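The Pollport Paperback Bundle
Small-town romance, boxed and ready to give

If you have a reader in your life who stays up far too late with a love story (or if that reader is you, and we suspect it might be), we put this bundle together with a great deal of affection. Inside are the first two Pollport novels in paperback, a cloth bookmark, and a ribboned box sturdy enough to keep on the shelf afterward.

Pollport is a harbor town where everyone knows who is courting whom, usually before the couple does. Book one follows a baker and the ferry pilot she swore off years ago. Book two belongs to her sister, who has a sharper tongue and a longer road to happiness – and plenty of our readers like her best.
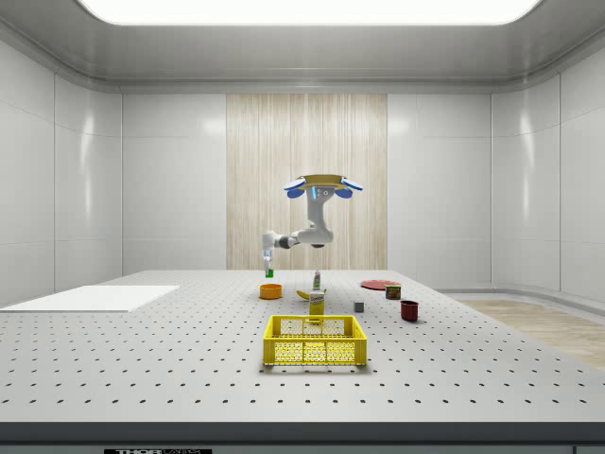

Both books can be read on their own, though we do think the second is sweeter if you already know the family. Expect slow-burn romance, closed doors, one very stubborn grandmother, and a happy ending each time.

What comes in the box
Book one, The Cletdale Ferry, 198 pages
Book two, A Winter in Dusness, 400 pages
One cloth bookmark in navy or cream
A gift card, left blank for your own message

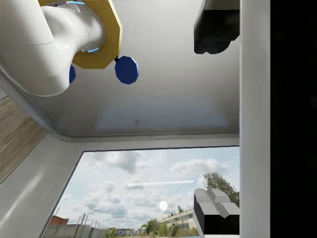
Ordering and gift notes
Add your message at checkout, up to 50 words, and we will write it out by hand. Boxes ordered before noon go out the same afternoon, and the July reprint is in stock now, so there's no waiting list this time!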